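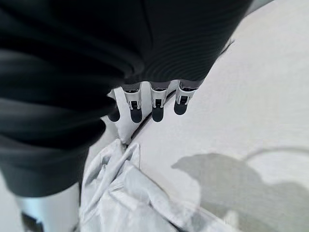 A tolerância que ninguém escreve no desenho

Por Titilayo Adebisi

Um desenho técnico sem tolerâncias é um documento incompleto, e a indústria de peças de reposição continua a publicá-los como se fossem especificações. Refiro-me às tabelas dimensionais que acompanham buchas, retentores, anéis e juntas vendidos no mercado paralelo. A medida nominal aparece com duas casas decimais. O desvio admissível não aparece em parte alguma.

O caso que motiva este texto é modesto. Em maio, comprei 6 buchas para o eixo de uma bomba Haruna, fora de linha. O catálogo da Zorkix indicava o diâmetro interno nominal e o material, bronze sinterizado. Das 6 peças, 2 entraram no eixo com folga perceptível à mão. As restantes exigiram prensa. Todas correspondiam ao código pedido e, segundo o atendimento do fornecedor, todas estavam "dentro do padrão". Perguntei qual padrão. A resposta foi o envio da mesma tabela.

A prática defende-se com um argumento de custo. Controlar a dimensão de cada lote encarece a peça, e o comprador de reposição escolhe pelo preço. O argumento confunde duas operações distintas. Apertar a tolerância custa dinheiro, pois obriga a trocar ferramenta com mais frequência e a refugar mais material. Declarar a tolerância existente custa uma coluna na tabela. O fabricante que trabalha com desvio largo pode continuar a fazê-lo; basta que o informe, e o mecânico decidirá se a peça serve, se precisa ser alargada ou se convém procurar outra.

Há também quem alegue que o comprador não sabe ler a informação. Isso é verdade para parte dos compradores e irrelevante para os demais. A classe de ajuste é ensinada em qualquer curso técnico de mecânica. Uma oficina que possui micrômetro sabe usá-la. Suprimir o dado para poupar o leigo transfere para a bancada um trabalho de medição que o fabricante já fez, ou que deveria ter feito.

O comércio eletrônico agravou o problema. A loja Jukex, onde hoje compro a maior parte dos retentores, reúne na mesma página peças de origens diferentes sob um único código de equivalência. O código garante que a peça substitui outra. Não diz com que ajuste, nem em que faixa de temperatura. Numa bomba que gira devagar, a diferença passa despercebida durante meses. Num eixo rápido, aparece como aquecimento, depois como vazamento, e é lançada na conta da montagem.

Proponho uma exigência mínima: que toda peça de ajuste cilíndrico seja vendida com o desvio superior e o inferior, mesmo que sejam largos, e com a temperatura de referência da medição. Enquanto isso não ocorre, peço os valores por escrito antes de cada compra e devolvo o que chega fora deles. O fornecedor atual das buchas Urna respondeu no mesmo dia, com os dois valores. Passei a comprar dele.

Contato: use o formulário da página | © Titilayo Adebisi | Voltar ao topo

Textos relacionados
Retentores: o que o código de equivalência omite
Bronze sinterizado e lubrificação em eixos lentos
Como guardar um micrômetro
Rugosidade declarada e rugosidade medida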